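My Sudomberg Project: Making a Monster-Catching Game From Scratch
Yaw Adjei, 2025-12-16

So for my project I made a small monster-catching game called Sudomberg, and I'm going to go through what went well and what gave me a headache. I started in August with a map drawn on squared paper (my sister thought it was a knitting pattern) and by the end I had 12 creatures, 10 trainers to beat and one town called Postis where you heal up and buy things.

Your first monster is Bruveo, a sort of grumpy otter with a water attack. I love him! He was far too strong to begin with, though. My mate beat the whole first cave without switching once, so I cut his starting attack and gave the cave bats a dodge move.

Battles were the hardest bit. Each turn the game checks who is faster, then works out the damage, then sees if anyone has fainted. I had the last two the wrong way round for ages, so fainted monsters kept getting one more hit in — very annoying when you're the one being hit. The script came to 1392 lines once I'd fixed it, and I'm sure a proper programmer could halve that.

Money was another thing. You start with 2000 coins, and in my first version a catching net cost so little that players bought a huge pile and never bothered fighting. I put the price up and made Durán, the shopkeeper, sell out until you beat the next trainer. People moaned, but they did start using their monsters more. 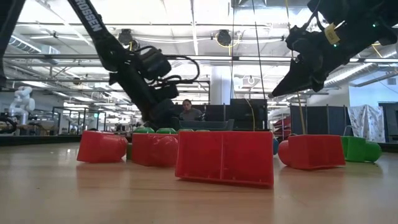
Can you lose a monster for good in Sudomberg? Fainted monsters always come back when you rest in Postis, but if you let one go from your team it's gone, and there's a warning before you press the button.

Saving only works in town at the moment. I wanted it to work anywhere, but loading a save in the middle of a battle put the player inside a wall, and I ran out of time to sort it. I'd also like to add trading, and a second town past the cave. The map for that one is already on squared paper.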